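Gagnon Home Forum > Kitchens > Worktops and surfaces

Sealing a marble worktop, how often?

Orysia Kushnir
Posted Saturday, 3 replies

We moved in with a marble worktop already fitted and no paperwork for it. The previous owners left half a bottle of Marunell stone sealer under the sink. It says to reapply "as needed". Water dropped near the hob goes dark in a couple of minutes, but by the window it sits on top. Do I do the whole lot or only the hob end? I was quoted 339 pounds to have it done, and that seems a lot for wiping something on.

Hesska
Do the whole lot. If you only do one end you can get a change in sheen where the two meet, and then you will be doing it again anyway.

Wash it with warm water and a drop of washing-up liquid, rinse, and leave it overnight. No vinegar or lemon cleaners, they etch marble. Wipe the sealer on with a cotton cloth, wait as long as the bottle says, then buff off everything that is left. Don't let it dry on the surface or it goes cloudy. Two thin coats. Keep it clear of food and cups for 24 hours.

Check the date on that old bottle. I'd buy new. Mine was 22 pounds and there is plenty left.

asum
never sealed mine, 6 years, its fine. use a chopping board

Hesska
Depends on the stone. Grey and brown marbles hide a lot, white ones don't. A plain square-rimmed bowl on a mottled grey-brown top: 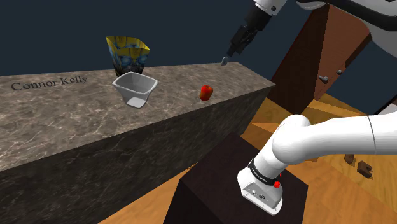

Related in Worktops and surfaces

Removing a tea ring from limestone
Oiling oak for the first time
Silicone gone black behind the sink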